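What Is a Ceasefire?

A news explainer for younger readers

If you've had the radio on at breakfast this week, or walked past a grown-up watching the news, you have probably heard the word "ceasefire" more than once. It's one of those words that people say very quickly, as if everybody already knows it. So let's slow down, get comfortable and have a proper look at it together.

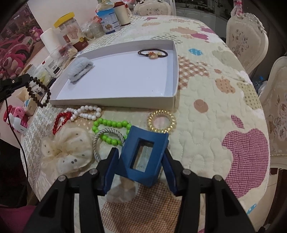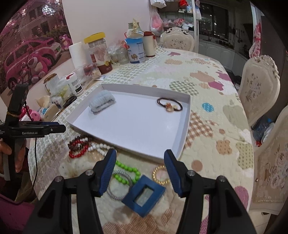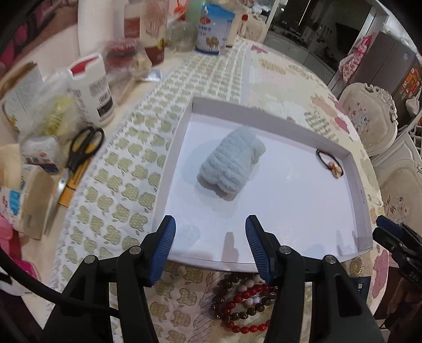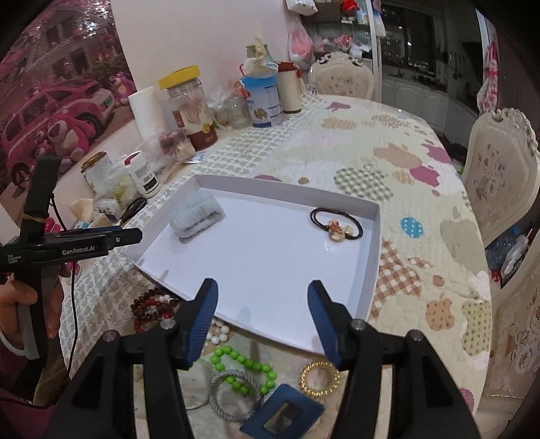

Hair ties and other bits and pieces on a table.

What does the word mean?

"Cease" is an old word for stop, and "fire" in this case means firing weapons. Put them together and you have a ceasefire: an agreement between two sides in a war to stop shooting at each other. It might last for a few hours, or a weekend, or for years and years. Some ceasefires have an end date written into them, and others simply carry on for as long as both sides keep to them.

Is that the same as peace?

Not quite, and this is the bit that muddles people (plenty of grown-ups too!). Think of a very bad argument between two friends. Somebody says, "Right, both of you, stop shouting." They stop. The room goes quiet. But they haven't said sorry, and they haven't sorted out whatever it was they were cross about in the first place. A ceasefire is rather like that quiet room. A peace agreement comes later, if all goes well, and it deals with the difficult questions — where the border should be, who is in charge of what, and how people who lost their homes can go back to them.

You may also hear the word "truce". People often use it to mean much the same thing, though a truce is usually a short one.

What happened between Pasdale and Burar?

Pasdale and Burar are neighbours, and they share a border 200 kilometres long. For most of the way it follows the River Istus. Both countries wanted the farmland on the eastern bank, and both said they had old maps to prove it was theirs. Soldiers were sent, then more soldiers, and in the spring the fighting began.

People from other countries asked the two governments to talk. They met in Hennessy, a town a long way from the river, and the talks went on for 13 days. It can sound strange that it takes so long to agree to stop doing something, but there was a great deal to decide. When exactly would the shooting stop? How far back would the soldiers have to move? Who would look after the bridges? Every word was written down in two languages and read through again and again, so that each side was agreeing to the same thing.

In the end they settled on six o'clock on a Monday morning. At that moment all the guns along the river had to be silent, and each army had to move 2 kilometres back from the water. The strip of land left in the middle is called a buffer zone. You can think of it as a gap, put there so that a frightened soldier on one side is less likely to bump into a frightened soldier on the other.

Who checks that everyone keeps the promise?

When two sides have been fighting, they don't trust each other very much, so it helps to have somebody else watching. Along the Istus there are 700 observers, who come from countries that took no part in the war. They don't carry big weapons and they aren't there to fight. They drive up and down the roads, talk to farmers and shopkeepers, and write reports about what they have seen and heard. If shots are fired, they try to find out where they came from and let both governments know before tempers get any worse.

Can a ceasefire be broken?

Yes, I'm afraid it can, and sometimes it is. A small group of soldiers might not have been told about it in time, or might not agree with it, or one side might decide to start fighting again. One broken promise doesn't always mean the whole thing is over, though. Often the two sides telephone each other, complain very loudly, and then carry on with the agreement.

What does it mean for families?

Quite a lot, even in the first few days. Lorries can bring food and medicine to towns that couldn't be reached before. Doctors can travel more safely, and people can mend the water pipes and go looking for relatives they've been worrying about. Some schools near the river hope to open again in September.

What if the news makes me worried?

Lots of people feel that way, whatever their age. It's quite all right to switch it off for a while and do something you enjoy, and it can help to talk to a parent, a teacher or another adult you trust about anything that is going round and round in your head.

Words to remember

Ceasefire: an agreement to stop shooting.
Truce: another word for a ceasefire, often a short one.
Buffer zone: land between two armies where neither is allowed to go.
Observer: a person sent to watch and report what happens.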